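Handling a tub with the Plorketti hand-held pair

The kit has 2 grippers and costs 400 a month to hire. Set the grip limit to 40 for thin plastic.
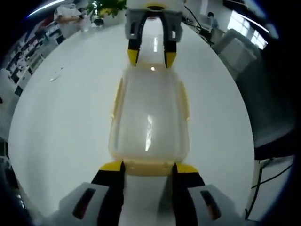

Bring both sets of yellow tips in slowly and stop when they touch. Squeezing harder bows the walls.

For a long tub, close one gripper across the width — the strap keeps the other steady.
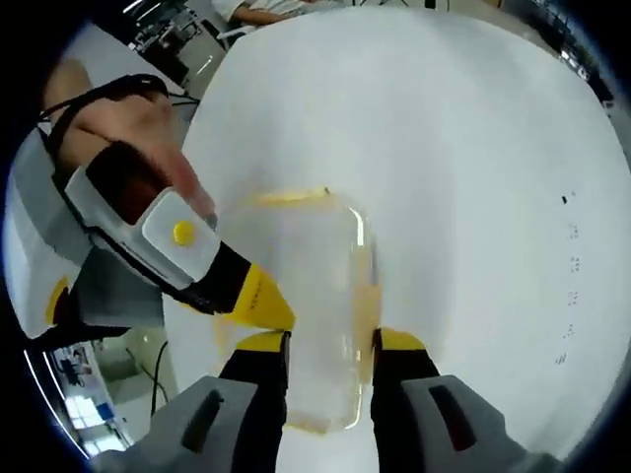
Black pads against the long walls, second gripper coming in from the left.

Tilt last, moving both wrists together.

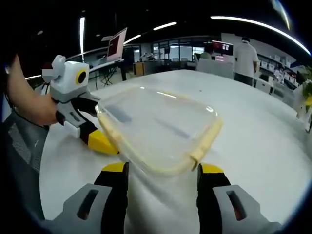 Save the take in Imel before starting another.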